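Guide d'utilisation du kit kéfir de fruits Costetti
Section 3 -- Première cuvée

Version du 23 août 2022

Vous avez déballé le kit, rincé le bocal et repéré les pièces à l'aide de la section 2 : place à la boisson ! Le kéfir de fruits est vivant, légèrement pétillant, jamais tout à fait le même d'une semaine à l'autre, et c'est un vrai bonheur de voir les premières bulles remonter le long du verre. Choisissez un plan de travail lisse, facile à essuyer, pas trop loin du réfrigérateur.

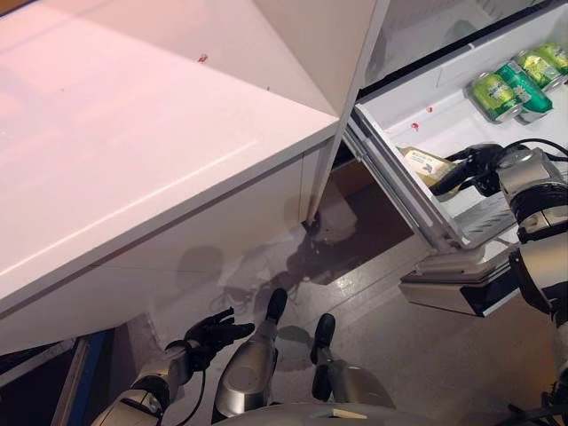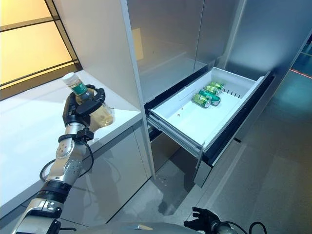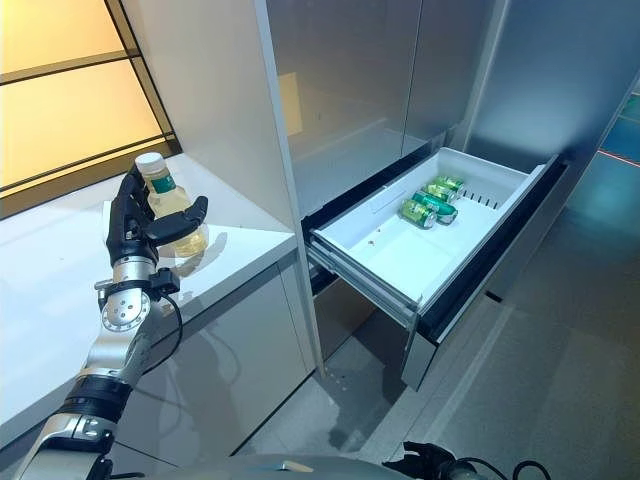
3.1 Ce qu'il vous faut

Fourni dans le kit :
- le bocal Costetti de 2 000 ml, ouverture de 76 mm
- le couvercle à valve Valum et son joint
- la passoire fine en nylon
- le sachet de grains de kéfir déshydratés Coelho
- la cuillère-mesure double

À prévoir :
- de l'eau faiblement minéralisée, ou de l'eau du robinet reposée une nuit dans une carafe ouverte
- du sucre de canne blond
- une figue sèche non soufrée
- un demi-citron non traité, bien brossé
- une ou deux bouteilles prévues pour les boissons gazeuses

Remarque : le sucre blanc convient aussi. Le goût sera plus neutre et la couleur plus claire. Le miel, en revanche, a sa propre flore et peut contrarier les grains, gardez-le pour plus tard.

3.2 Réveiller les grains

Les grains voyagent secs et arrivent tout petits, d'un brun un peu terne. Ne vous fiez pas à leur allure, ils gonflent à vue d'œil dans les premiers jours.

1. Versez 700 ml d'eau à température ambiante dans le bocal.
2. Ajoutez trois cuillères-mesures rases de sucre (grand côté) et remuez jusqu'à dissolution complète.
3. Ouvrez le sachet Coelho et videz-le en entier dans l'eau sucrée.
4. Posez un linge propre sur l'ouverture et fixez-le avec un élastique. La valve ne sert pas encore.
5. Laissez reposer deux jours à l'abri du soleil direct.
6. Filtrez, jetez le liquide, rincez rapidement les grains à l'eau fraîche.
7. Recommencez une fois les étapes 1 à 6.

Les grains sont prêts quand ils deviennent translucides et un peu élastiques sous le doigt. S'ils restent durs après le deuxième passage, faites-en un troisième. En hiver, c'est fréquent.

ATTENTION : n'utilisez jamais d'eau chaude pour dissoudre le sucre si les grains sont déjà dans le bocal. Au-delà de la température d'un bain tiède, ils ne survivent pas.

3.3 Lancer la fermentation

1. Lavez-vous les mains et rincez-les longuement. Un reste de savon ralentit tout.
2. Remplissez le bocal d'eau jusqu'au repère inférieur gravé dans le verre.
3. Ajoutez six cuillères-mesures rases de sucre et remuez.
4. Ajoutez les grains réveillés, la figue entière et le demi-citron coupé en deux quartiers.
5. Humidifiez le joint du bout des doigts, placez-le dans la gorge du couvercle, partie plate vers le bas.
6. Vissez le couvercle Valum jusqu'au petit clic. Inutile de forcer -- un joint écrasé laisse passer plus d'air qu'un joint à peine serré.
7. Rangez le bocal dans un coin tempéré de la cuisine et patientez entre vingt-quatre et quarante-huit heures.

La figue vous sert de minuterie. Elle coule au début, se gorge peu à peu, puis remonte à la surface. Quand elle flotte franchement, goûtez ! Trop sucré à votre goût ? Revissez et laissez encore une demi-journée. Déjà vif et acidulé ? Filtrez sans attendre.

Remarque : un léger dépôt au fond et une odeur de levure, un peu comme une pâte à pain, sont normaux. Un voile duveteux, vert ou noir, ne l'est pas. Dans ce cas, jetez tout, grains compris, et stérilisez le bocal (section 6).

3.4 Filtrer et mettre en bouteille

1. Retirez la figue et les quartiers de citron avec une cuillère propre. Pressez le citron au-dessus du bocal si vous aimez l'acidité.
2. Posez la passoire sur un grand pichet et versez lentement.
3. Remettez les grains de côté dans un verre d'eau sucrée, ils sont prêts pour la cuvée suivante.
4. Remplissez les bouteilles en laissant quatre doigts d'air sous le bouchon.
5. Pour davantage de bulles, fermez et laissez une nuit à température ambiante.
6. Placez ensuite au frais, bouteilles debout.

ATTENTION : la pression monte vite, surtout l'été. Ouvrez au-dessus de l'évier, bouchon tourné loin du visage, par petits quarts de tour. N'utilisez pas de bouteilles décoratives à parois fines ni de verre de forme carrée.

Avec une bouteille en plastique, pincez le flanc de temps en temps. Quand il ne cède plus sous les doigts, direction le réfrigérateur. C'est la méthode que nous conseillons pour une toute première fois.

3.5 Parfumer

C'est la partie la plus amusante ! Les parfums s'ajoutent toujours à la mise en bouteille, quand les grains sont retirés.

- Gingembre : deux rondelles fines par bouteille, épluchées. Donne beaucoup de pétillant.
- Menthe et concombre : quelques feuilles froissées, un ruban de concombre. À boire dans les deux jours.
- Hibiscus : une pincée de fleurs séchées, à filtrer au service.
- Poire et cannelle : notre mélange d'octobre, rond et parfumé. Un petit morceau de bâton suffit, la cannelle prend vite toute la place.

Évitez les fruits très mûrs en grande quantité. Ils apportent beaucoup de sucre et la bouteille peut déborder à l'ouverture.

3.6 Le thermomètre adhésif (option Nilludeo)

Si vous avez choisi le kit avec thermomètre Nilludeo, collez la bandelette sur le bocal sec, à mi-hauteur, côté opposé au repère. Elle change de couleur par paliers. En dessous de 13 °C, la fermentation s'arrête presque complètement : rapprochez le bocal d'une pièce chauffée, sans le poser sur un radiateur.

La bandelette ne passe pas au lave-vaisselle. Pour laver le bocal sans la décoller, utilisez une éponge douce et de l'eau tiède.

3.7 Faire une pause

Vous partez quelques jours ? Mettez les grains dans un petit pot d'eau sucrée, fermé sans serrer, au réfrigérateur. Changez l'eau chaque semaine. Au retour, la première cuvée manquera peut-être de tonus, la deuxième retrouve en général ses bulles.

Pour une absence plus longue, faites sécher les grains sur un linge, à l'air libre, puis conservez-les dans une enveloppe en papier. Ils se réveillent comme les neufs, en reprenant au point 3.2.

Remarque : les grains se multiplient. Dès que vous en avez le double de la quantité d'origine, retirez-en la moitié, sinon la boisson tourne à l'aigre en quelques heures. Ils se donnent très bien, dans un petit pot avec un peu d'eau sucrée et la recette du point 3.3 recopiée sur une étiquette.

Pour l'entretien de la valve et le remplacement du joint, passez à la section 4.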